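*Posted Dec 20, 2021, by Přemysl Procházka*

# The Depot Cap Should Go Back to 3000

Build 347 of Vakenance raised the depot cap from 3000 units to 4000. The patch note gave it one line, under "Quality of life." My position is that it doesn't belong under that heading, and that the change should be reverted before the next ladder season.

Some background for readers who only play the campaign. A depot in Vakenance stores grain, ore and resin in a single shared pool. When the pool is full, incoming loads are refused at the door and the carrier waits. The carrier is the Wuller, a slow unarmed walker with a large hold and a poor turning rate. A waiting Wuller blocks the ramp, and the Wullers behind it queue along the road. The queue is visible to anyone with vision of the road, including the opponent.

That last property matters more than the cap itself. For most of the game's life, a full depot was a public event. A scout passing the ramp could read the state of an economy in a few seconds: queue present, stockpile at limit, player floating resources and not spending. It was one of the few pieces of information in the game that could be obtained without looking inside a base. Zostach never documented it, and I doubt it was planned, but it worked as a scouting system and players built on it.

Under the new cap the queue still exists in principle. In ladder play it has nearly disappeared. A competent player spends often enough that the pool rarely touches 4000 before the second tier, and by then there are extra depots and the roads are split. The signal has been moved out of the part of the match in which it was useful.

## What the cap was doing

A storage cap in a strategy game can do several jobs. It can limit how much a player saves for a sudden switch in army. It can force spending at a steady rate. It can make a building worth attacking. In Vakenance the old cap did all of these, and the first is the one most people argue over.

The most expensive item available at the first tier is the siege yard, and its cost sits just under the old limit. A player who wanted a siege yard had to fill the depot almost to the top and hold it there, with no spare capacity for anything else. During that window, every additional load was wasted travel. The choice had a price that grew the longer it was held. Attempting it on Vlček, where the ore fields lie on the far side of the ravine, meant accepting a line of idle Wullers on an open slope.

With the cap at 4000, the same player can hold the full cost of the yard and keep a reserve for walls. The window has no price. The opening that used to be greedy is now simply correct, and it should surprise no one that it has become the default on Vlček and on every other map with a long ore route.

Defenders of the change say the siege yard should have its cost raised to match. This would restore the arithmetic and break something else, as the second-tier yard upgrade is priced as a fraction of the base cost and the campaign missions hand out fixed sums. Changing one number at the source is cleaner than changing several downstream.

## The case for the higher cap

I want to set out the other side properly, since it is usually caricatured on the forum.

The old queue behavior was ugly. Wullers have no sense of one another beyond a simple collision check, and a blocked ramp could cause carriers on an unrelated road to reroute through it. New players read this as a bug. They saw their economy stop, received no warning, and had no way to learn that the depot was full short of clicking on it. Many of them quit at that point. A higher cap means the problem appears later, if at all, and a player who reaches it has probably learned enough to understand it.

There is also a performance argument. Pathfinding for blocked units is recalculated at a fixed interval, and a long queue is expensive. On older machines a late match with several full depots could drop to an unpleasant frame rate. Fewer queues, fewer recalculations.

Both points are sound as descriptions of a problem. Neither requires a larger number. The missing warning is an interface fault and can be fixed with an icon above the depot, shown to its owner. The rerouting is a pathfinding fault and can be fixed by having a Wuller stop at a set distance from a blocked ramp and hold there until it clears. The queue would remain visible, the road would stay passable, and the recalculation would not run at all for a unit that is standing still. Raising the cap leaves both faults in the code and makes them less frequent. A fault that is less frequent is also harder to reproduce and tends to be fixed last.

## On quality of life as a category

The label in the patch note is my wider complaint. A change to a hotkey is quality of life. So is a larger font, a saved camera position, or a rally point that survives the loss of its building. These alter how easily a player can carry out a decision already made. The depot cap alters which decisions are available, and how much each one costs. It is a balance change and should have been listed and tested as one.

The distinction has practical effects. Balance changes at Zostach go to the test server for a full cycle. Interface changes go straight to the live build. The cap was therefore never played against by the people most likely to notice what it did to the siege yard. The first reports came in November from ladder players who could not work out why a familiar timing attack had stopped landing. Several assumed the fault lay with their own execution. One posted replays for review and was told by other users to scout more carefully. He was scouting carefully. The thing he was scouting for had been removed.

I don't think this was careless in the ordinary sense. A storage limit looks like friction, and a developer who sees friction in a list of complaints will want to reduce it. The trouble is that strategy games are largely made of friction that has been placed on purpose, and some that was placed by accident and later turned out to carry weight. A team that inherits such a system has to check which parts are load-bearing before sanding any of them down. In this instance the check would have been cheap. Sorting the replay archive by depot state at the moment of the first attack would have shown the pattern in an afternoon.

## A compromise I would accept

If the cap must stay high for campaign and casual modes, the value can be moved to the match settings, where starting resources and fog rules are already stored. Ladder would use 3000, everything else 4000. The obvious objection is that players would learn one number in the campaign and meet another online. They already do this with starting resources and have coped.

A second option is to keep the new cap and make it depend on tier. The first tier holds 3000, the second adds the rest. This preserves the opening, which is where the damage is, and gives late matches the relief that performance complaints asked for. It needs a line in the depot tooltip and a change to the upgrade script. I prefer the plain revert, but I would stop writing about the subject if this shipped.

What I would not accept is a separate building that extends storage. It has been proposed twice, and both times the proposed cost was low enough that every player would build it as a matter of routine. A building that is always built is a tax with a model attached.

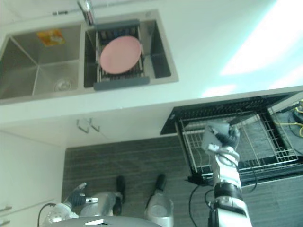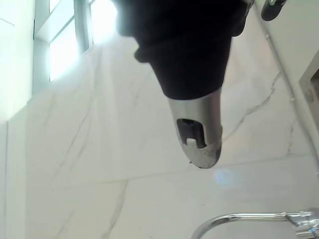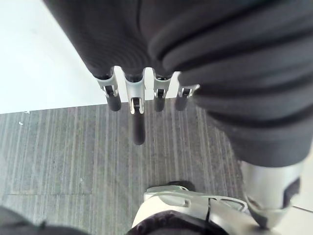 **Would reverting the cap cause resources to be lost in saved games where a depot already holds more than 3000?**

Existing stock would be kept. The depot checks its limit only when a load arrives, so a pool above the limit stays as it is and refuses deliveries until enough has been spent to bring it back under.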